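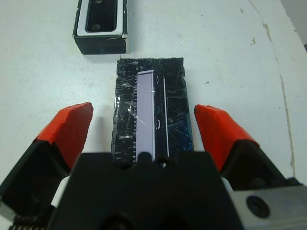 In praise of the nearly bare table

I've come round to the idea that a table should be for one job at a time. Mine used to be a sort of landing strip. Post, chargers, a Nendico catalogue from two summers ago, and somewhere underneath it all the thing I'd sat down to deal with.

White tops help, I think. Put a black block on a white table and there it is, you can't lose it (and I have lost my keys on a patterned oilcloth for a whole afternoon!). My sister swears by dark wood and says white shows every crumb. Well, yes! I want to see the crumbs. Then I wipe them up.

I'm not talking about owning nothing. I've got far too many small black boxes, like everyone else, and I'm fond of most of them. But I can't think with all of them out. One in front of me, perhaps another pushed to the back, and the rest can wait in the drawer until it's their turn.

People will sell you trays for this. Junimix does a set of 4, and I did buy it, and within a week I had 4 trays full of rubbish on top of the rubbish. Clear the lot off first, before you spend a penny. Put back what you need for the next hour and have your tea somewhere else.

I still eat toast at mine, mind you.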